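A thread on what we found when we re-scored our kitchen pick-and-place trials. Results first, method after, caveats last.

The question was narrow. If a policy gets a view from above and a view from the wrist, how much of its success comes from each one, and at which stage of the motion?

Both views below are from the Peltavia counter setup. Marble, bamboo boards, toy food, one white arm.
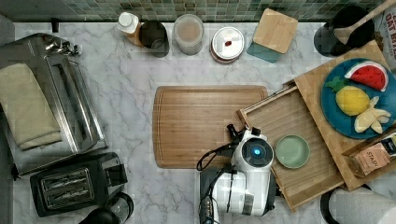
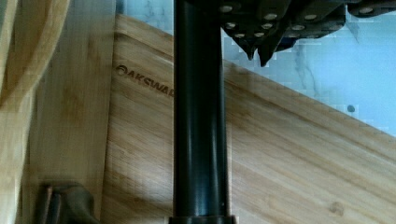

Can't you just turn one camera off at test time and compare the scores?

You can, but the number means very little. A policy trained on two views has never seen a blank one, so the drop you measure mixes "this view mattered" with "this input is strange." We wanted those two effects apart.

So we trained with view dropout. In each training batch, either view could be replaced by a learned placeholder, never both. By the end of training the policy treats a missing view as ordinary input. Only then does removing one at test time tell you something about the view.

Data: 732 teleoperated demonstrations, collected over February. Six tasks, all short: pick up a toy food, move it to a plate, a tray or a board, release. No pouring, no opening of containers, no second arm.

Evaluation: 100 trials per task per condition. Conditions were both views, top only, wrist only. Start positions were drawn once and reused across all conditions, so each trial has a matching trial in the other two.

We split every trial into four stages by hand: reach, align, grasp, place. The labels were made from the gripper state and a separate recording. The scorer did not know which condition a trial came from. That last part cost us the most time and I would not skip it.

Result 1. During reach, top only is nearly as good as both views. Wrist only is poor. The arm tends to start in the right general direction and then drift, and once the target leaves the wrist view it seldom comes back.

Result 2. During align, the order flips. Wrist only beats top only on every task. The gap is largest for the smallest objects.

Result 3. During grasp, we could not separate wrist only from both views. If the top view adds anything at this stage, our trial count is too low to show it.

Result 4. Place is mixed. Placing on a flat board works fine from the top view alone. Placing into something with raised sides needs the wrist view, mostly in the last few centimeters before release.

None of this will shock anyone who has run an arm. The part we did not expect was how much the plain "switch it off" test overstates things. On the policy trained without dropout, removing the top view ruined the grasp stage too. With dropout training, that effect went away. It was a strange-input effect, and an earlier internal report of ours had it down as evidence that grasping uses the top view. We have corrected that report.

A note on backgrounds. Wood-on-wood was the hardest case for the wrist camera. When one bamboo surface lies behind another, the edges have little contrast, and alignment errors went up in both conditions that used the wrist view. We report those trials separately and did not remove them from the totals.

Compression also matters more than I assumed. We stored wrist video at a low bitrate to save disk space. Retraining on a higher-bitrate subset helped align a little and did nothing measurable for reach. The subset was small, so treat this as a hint.

Dropout rate: we tried a low, a medium and a high setting. Low leaves some of the strange-input effect in place. High hurts the two-view score. Medium cost us almost nothing on two views, and it is what all the results above use.

Caveats. One arm, one counter, one gripper shape. Toy food is stiff and light and does not roll like the real thing. The stage labels come from one scorer, with a second scorer on a sample only. Agreement was good for grasp and place, and weaker on where reach ends and align begins.

That boundary matters, because Results 1 and 2 sit on either side of it. We re-ran both with the boundary shifted earlier and later. The order of the conditions held. The size of the gap did not.

What we would do differently: log the time the target spends inside the wrist view. We had to work it out afterward from the video, which was slow and error-prone. The Rindeo logger now does it during recording.

Next is the same protocol on the Trurketden bench, which has a different arm and a camera mounted off to one side. If the reach result depends on the camera being straight overhead, it should show there.

Training config, start positions and stage labels are in the Karppinen repository under the view-dropout folder. Raw video is not up yet – the files need to be re-encoded first.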